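Endden Folding Paper, Orange

Maker: Makokha
Sold by: Fastix
Pack: 100 sheets, one colour
Page updated 2026-08-31

Endden is a plain folding paper for classrooms, clubs and kitchen tables. It comes in single-colour packs, so you can replace the shade you run out of without buying a mixed pack. Orange is the strongest colour in the range and the one most people order for foxes, fish and autumn decorations.

The paper takes a crease with a fingernail or the edge of a ruler. Triangular flaps folded down to a point, with a vertical crease through the middle, are the start of a good many simple models, and they are a fair test of any paper. Press the centre crease before you turn the corners in.

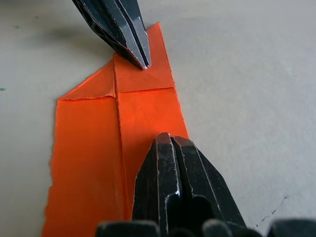 Choosing a weight

Endden is sold in two weights. Standard is for most models and for anyone learning. Heavy holds its shape better when a model has to stand up, but it is harder work once you get past three or four layers. For small children we would pick Standard, as thick folds tend to spring open again.

Both weights are sold in packs of 100. Schools can order a carton of 48 packs, in one weight or a mix of the two. Please say which when you order – cartons are made up by hand and we can't change them once they have left.

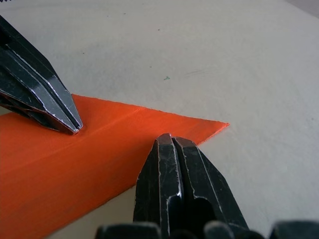

Cutting the paper down is straightforward if you have a sharp blade. Fold and slit for a rough edge, or use a trimmer for a neat one. Cut up to 5 sheets at a time; more than that and the bottom ones drift. What you want is a clean, straight edge running right up to a pointed corner, like the upper edge of the orange sheet here, as a corner that starts out blunt will leave a gap at the tip of the finished model. Keep the offcuts for practice folds.

Storage

Keep the pack flat and out of direct sun. Orange fades sooner than the blues and greens if it is left on a windowsill. Damp paper goes soft and the creases won't hold, so a drawer indoors is better than a shed or garage.

Goes with

Zetuvau bone folder, small
Zetuvau paper trimmer
Endden Folding Paper, White

Delivery and returns

Single packs go out by letter post. Cartons go by courier and need someone in to sign for them. Unopened packs can be sent back for a refund. Opened packs can't, unless the paper is faulty.

The Heavy weight in orange is out of stock until October. Standard is available now.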